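30 de marzo de 2021. Cuaderno del taller, mesa de alimentos

Hoy por fin nos pusimos con el bodegón para la ficha de Erbridge. Phong Tiêu llegó con la lista de tonos medio tachada y perdimos un buen rato discutiendo el verde – él lo quiere más apagado, yo no. Quedan 14 muestras por revisar, casi todas de febrero. ¡Y hay que pedir más cartulina!

La ficha necesita un tono cálido y uno frío que se aguanten juntos, y llevaba semanas sin dar con la pareja. Probé con el aguacate partido, con el hueso todavía puesto, al lado de la fruta redonda anaranjada, y me gusta mucho cómo el marrón del hueso hace de puente entre los dos. El borde verde oscuro de la piel lo copio mañana con el pincel fino. Rostam, si lees esto, no te lleves el gris azulado, que lo quiero para el fondo. 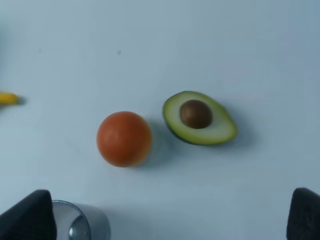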